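Questions we get asked about the Joment repair and testing mornings

Last updated 2 June 2023

We have tried to put everything on one page, because the same handful of questions arrive in the inbox before every session and we would hate for anyone to stay at home for want of an answer. If yours isn't covered, do write to us, and please be patient if it takes a few days to hear back.

What can I bring along?

Almost anything with a plug or a battery that you can carry in by yourself. Lamps, radios, toasters, kettles, hairdryers, sewing machines, laptops and their chargers are all very welcome. We can't take microwaves, or anything that runs on gas, and we'd rather you didn't bring a fridge up the steps (it has been tried!).

Do I need to book?

For small things, no, just turn up. For laptops and sewing machines we do ask you to book a slot, as these take a good deal longer and we only have 14 slots each morning. The booking form opens two weeks ahead and the September dates tend to go quickly, with everyone back from their holidays.

How much does it cost?

Looking at your item is free, and so is the safety test. If a part is needed we will tell you the price before we order it, and you are free to say no thank you and take the thing home again. There is a donations tin by the tea urn, and whatever goes into it pays for fuses, solder and the hire of the hall.

Should I bring the charger and cables too?

Yes please, every time. A surprising number of laptops that "won't switch on" have nothing wrong with them except a tired lead, and we can't find that out if the lead is at home in a drawer. Bring the power adapter, the mains cable that goes with it and any spare you may have picked up along the way - even the one you think is broken. If you've lost the original, have a look at the underside of the laptop, where the voltage is usually printed, and jot it down for us. 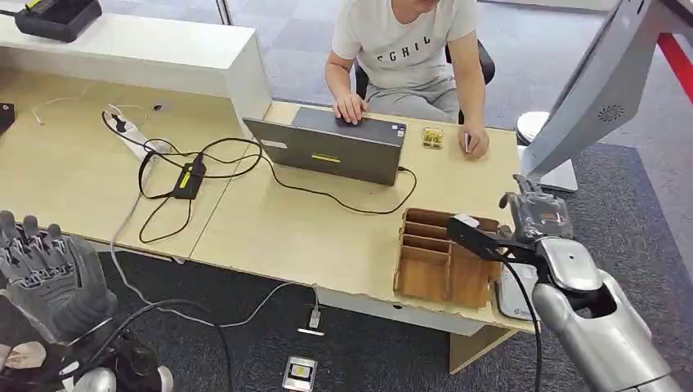
A laptop on the desk with its cables and adapter.

Can you test my extension lead?

We can, and we wish more people would ask. Give it a look over at home first. If the casing is cracked, if the plug has brown marks on it or if the cable has been nipped in a door, please stop using it straight away and bring it in. Leads that are wound on a drum should be fully unwound before use, as they can get very warm indeed when they're coiled up.

What does the green sticker mean?

It means your item passed its electrical safety check on the day we tested it. It isn't a guarantee, and it doesn't tell you how long the thing will last, but it does mean we were happy to hand it back to you. Each sticker carries a number, so if you ring us with a question (say, about number 2833) we can look up what was done.

Will my photos and files be safe?

We don't go looking through anything, and you are welcome to sit with us the whole time. All the same, please make a copy of whatever matters to you before you come. If you aren't sure how, the library on Baxter Road runs a very friendly computer hour and will happily show you.

What if it can't be mended?

Then we'll say so, and tell you why. You can take it away or leave it in the Endesico collection cage by the side door. Please don't leave things outside the hall when we're closed.

How do I find you?

We are in the Flasel Hall, a short walk from the 31 bus stop. There are 24 parking spaces at the back, which we share with the dance class, so come by bus if you can manage it. The ramp is on the left-hand side, and the door there is kept unlocked all morning.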